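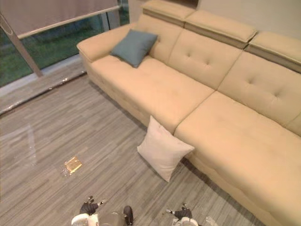
Accueil > Rencontres > Maison

10 janvier 2020, par Araba Ofori

Graziella Guerra reçoit chez elle, avec un thé trop infusé dont elle s'excuse deux fois. Voilà 22 ans qu'elle restaure des fauteuils, et elle en parle comme de vieux cousins. « Un siège, on l'écoute d'abord, dit-elle – le crin, les sangles, tout ça grince un peu. » Son premier client lui avait laissé 4 chaises de cuisine, qu'elle a gardées jusqu'en octobre ! Et la retraite ? « Ma fille m'en parle, moi je reprends du thé. »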